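Boleo electronic scoreboard, two weekends in

Bought for the club with what was left of the pavilion money. 775 all in, case and remote included. Portable thing, battery or mains, reads fine from the far boundary unless the sun is right behind you.

Setup took 15 minutes. Manual is useless, skip to page 2. Brackets feel cheap and one bolt was missing from the bag.

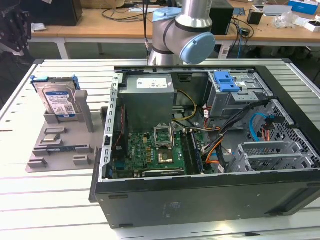 Scoring software is the weak bit. Windows only, and it wants a cable to the board for anything past runs and wickets. Menus three deep just to change the bowler. Any old desktop will run it, even the sort of black tower with a green motherboard and two memory slots, but you still have to get one down to the ground. We used the remote in teh end.

Remote is good. Big buttons, works with gloves on. Our first friendly at Hullcombe finished 102 all out and every run went up on time.
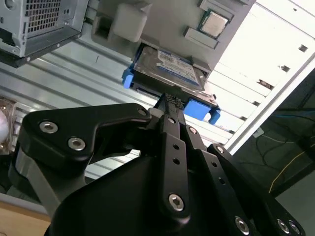

Ronaldo Manalo says the remote at Aquino lost the signal twice in one innings, and he'd pay extra for the wired one. They stand further back than us though, so maybe thats it. 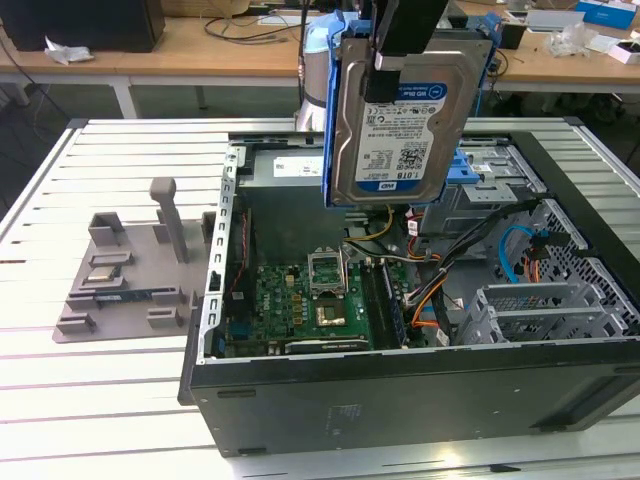

Battery next. Lasted a full afternoon and most of the tea after – charge it the night before, the gauge drops quick at the end. Overs display is a bit small. The old Wustirov board had bigger digits but weighed a ton.

Four stars. Would be five with a decent manual and the missing bolt. Still waiting on that, they said March.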